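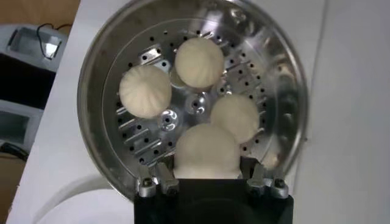

Section 4 covers steaming filled and plain buns in the Plevach two-tier stovetop steamer. It applies to the standard round tray and to the deep tray sold separately, except where a note says otherwise. The standard tray is stainless steel, with a wide polished rim and a flatter perforated base, and the short raised slats between the rows of holes run outward from the center. Four buns on one tray, placed top, bottom, left and right, is the loading pattern used in the steps below. Read Section 2 (First Cleaning) before using the tray with food.

Posted in January by the Ornside Kitchen product support desk
Filed under: Manuals > Cookware > Steamers and Inserts

4.1 Before you start

Check that you have the following:

- base pot, 280 mm
- standard tray
- lid with vent knob
- tray lifter or two dry oven mitts
- parchment squares, or neutral cooking oil and a brush

The tray must sit flat on the inner ledge of the base pot. If it rocks, turn it a quarter turn and try again. A tray that still rocks may have a bent rim and should not be used over boiling water.

NOTE: The two round raised bosses near the middle of the base are part of the tray. Do not try to press them flat.

4.2 Filling the base pot

1. Place the empty base pot on the burner. The burner ring should not be wider than the pot.
2. Add 2,000 ml of cold water. The level should come to the lower line stamped inside the pot.
3. Confirm that the water is well below the tray ledge. Water that touches the tray will come up through the holes when it boils and will soak the bottoms of the buns.
4. Put the lid on without the tray and bring the water to a full boil over high heat.
5. Turn the burner down to medium. Steam should leave the vent knob in a steady stream without rattling the lid.

CAUTION: Do not let the pot boil dry. An overheated base can discolor permanently and may damage a glass cooktop.

4.3 Preparing the tray

1. Wipe the tray with a clean, dry cloth. Check that the holes are clear.
2. Choose one of the two release methods:
 a. Parchment. Cut one square for each bun, slightly larger than the bottom of the bun. Do not line the whole tray with a single sheet.
 b. Oil. Brush a thin film over the base, including the tops and sides of the slats. Wipe up any oil that collects in the holes.
3. Set the tray on a level counter.

The slats lift the dough slightly off the base so that steam can pass under it. Thick cloth liners cancel this effect and lengthen the steaming time. If you prefer cloth, use a single layer of thin, damp cotton and trim it to stay inside the rim.

4.4 Loading

1. Let shaped buns finish their final rise before moving them to the tray. Dough that is still cold from the refrigerator should first come to room temperature.
2. Hold each bun from underneath with the pleated side up.
3. Place the first bun near the edge of the base, then place the second directly across from it.
4. Place the other two in the remaining side positions. Leave a gap between neighbors wide enough for a finger.
5. Keep the center of the tray open.
6. Using the lifter or mitts, lower the tray onto the ledge. Keep it level.
7. Wipe the underside of the lid and close it.

NOTE: Raw dough expands during steaming. Buns that touch at the start will join at the sides and usually tear when separated. This affects appearance only.

NOTE: For small buns, up to the number that fits with the same gap may be loaded. The steaming time does not change with the count, provided the center stays open.

4.5 Steaming

1. Start the timer when steam is again leaving the vent knob.
2. Steam according to the recipe. Filled buns need longer than plain ones, and meat fillings must be cooked through. Check one bun from each batch with a food thermometer.
3. Do not lift the lid during steaming. A sudden loss of heat can wrinkle or collapse the tops.
4. When the time is up, turn off the burner. Open the lid vent fully and wait 2 minutes.
5. Raise the far side of the lid first so that the steam leaves away from you.
6. Lift out the tray and set it on a heat-resistant surface.

WARNING: Steam burns. Keep hands, face and sleeves away from the lid opening. The rim of the tray stays hot after the burner is off.

4.6 Using two tiers

The second tray stacks on the first with the spacer ring between them. Load both trays before stacking. The upper tray steams more slowly; exchange the trays halfway through only if the recipe allows the lid to be opened. Otherwise put plain buns on top and filled buns below.

Do not stack the deep tray above the standard tray. The spacer ring does not support the weight.

4.7 Unloading and cleaning

1. Let the buns stand on the tray until the surface loses its tackiness.
2. Loosen each bun with a thin silicone spatula, working along the direction of the slats. Do not pry across them.
3. Remove parchment while the buns are still warm.
4. Soak the tray in warm water with dish soap. Dried dough softens fastest if the tray is left face down.
5. Brush both sides with a nylon brush. Rinse, and check the holes against a light.
6. Dry at once to prevent water spots on the rim.

Steel wool and scouring powder will scratch the polished surface. For white mineral marks, wipe with diluted vinegar and rinse.

4.8 Common problems

Wet or soggy bottoms: water level too high, or burner set too high. See 4.2.

Wrinkled tops: lid opened too early, or dough risen too long.

Buns sticking: too little oil, or tray not dry before oiling. See 4.3.

Yellow spots on the dough: leavening not fully mixed in. This is not a fault of the tray.

Drips on the buns: tie a dry cotton towel around the lid, with the ends knotted on top and well clear of the burner.

Continue to Section 5, Steaming Vegetables and Fish.

Ornside Kitchen | Plevach cookware manuals | Contact product support | All rights reserved | Back to top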